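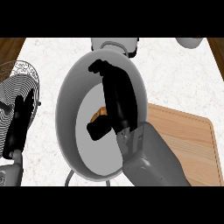
Course Notes / Unit 4: Simulating the Kitchen Before You Build It

Two-Arm Robots in the Home Workshop
Instructor: Ritva Vainio
Lab help: Chanida Chareonsuk, Wudanton shared workshop

Last unit we got both arms moving on the bench and everyone went home happy. Now they need something to do! For the rest of the course that something is a kitchen counter, and we start in simulation, where a dropped pot costs you nothing and you can reset the whole counter with one key.

The pot task

The basic setup is a marble-look countertop with a deep gray pot in the middle, a wooden cutting board to the right and a round wire rack to the left. One hand goes into the pot, where there's a small brown object, and the other stays up over the rack with its fingers extended. It looks simple until you try to write the motion for it. I love this task — it has nearly every problem from the first three units packed into a space you could cover with a bath towel.

Start with the wall of the pot. A hand coming in from the side has to get over the rim, and then the forearm is still crossing that rim while the fingers are working inside. People plan a lovely path for the fingertips and forget that there is an arm attached. Run your path slowly the first time and watch the forearm, the wrist and the back of the hand, in that order.

Then there is the view. Look at how little of the brown object you can see from above once the hand is in there. The fingers and the palm cover most of it. If your program depends on seeing the object the whole way down, it will get lost exactly when you need it most. Store the last good position before the hand goes over the rim and work from that.

Collision shapes

The simulator does not use the pretty model when it checks for contact. It uses a simpler shape, and by default that shape is a solid lump with no hollow in it. Your pot will look open and behave like a bowling ball. Turn on the collision view, check that the pot really has an inside, and do the same for any bowl or cup you add. The wire rack is the other troublemaker. All those closely spaced wires slow things to a crawl, so swap in a flat disk with a raised edge unless you plan to put something on it.

Handles deserve a word too. The pot has curved wire handles that stick out past the rim, and a finger can hook one on the way in. Leave them in the collision model. It's tempting to delete them, and then your real pot goes for a ride across the real counter.

What the second arm is for

In the first exercise, the left arm just holds its pose. Please don't skip it! Holding still is a real command, and if you leave the arm without one it will sag into the rack. In the second exercise the left hand steadies the pot while the right one works, and now the two arms have to agree on timing. Chanida's advice is to get each arm through its part alone before you let them share the counter, and she has rebuilt more wrists than the rest of us put together.

Exercise 4.1
Load the Gadia counter file. Move the right hand from rest to the inside of the pot without touching the rim. Save the run.

Exercise 4.2
Repeat with the object shifted to a random spot on the pot floor. Do 20 runs and write down where the misses happen — near the wall, near the center, under the handle. A sketch is fine.

Exercise 4.3
Turn the friction on the fingertips down by 40 percent and try again. Write a paragraph on what changed.

If you want more, the Ledesma group left a batch script on the workshop drive that will do 1,000 runs overnight. Set the log to failures only or you'll fill the disk.

Bring to the next meeting: your saved runs, your miss sketch, and a pot from home. Measure across the top and the depth inside, in millimeters, and write both on masking tape on the bottom. We'll be putting your own pots into the model, and the Dernent calipers are still out for repair, so a ruler will have to do.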